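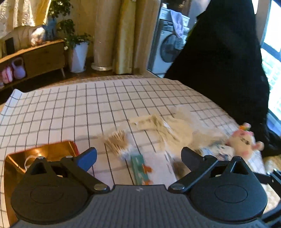

How do I get wax and creases out of a cotton tablecloth?

Posted by Raíssa Conceição

I have a white cotton tablecloth with a dark grid pattern that I bought at a shop in Drinton in July. Two problems. There is candle wax on it, one spot the size of a quarter and some smaller drips. Also, the fold lines from the package never came out, even after a wash. I don't own a steam iron, only an old dry one. I would like to keep the cloth because it fits my table and I have not found another one in that size. Is hot water safe for the dark lines?

Zamfira Mihăilă

Do the wax first. Put an ice pack on it for ten minutes, then scrape with the edge of a spoon. Lay plain brown paper under and over what is left and press with a warm iron, no water. Move to clean paper each time it picks up wax. If the candle was colored you may have a stain after that — dab dish soap on the back and let it sit before washing.

Wash at 40 degrees Celsius, which is warm on most American machines. I would not go hotter until you have tested the dark lines on a hem with a wet white rag.

For creases, iron while the cloth is still damp. A dry iron is fine for this. Then leave it flat on the table overnight with something at the corners. I use tins.

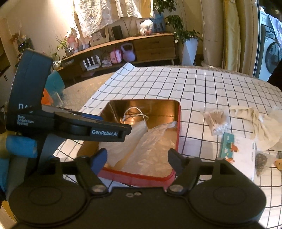
A tin on the table.

Vureck2896

Hair dryer and paper towels worked for me on the wax. Can't help with the creases, mine are still there.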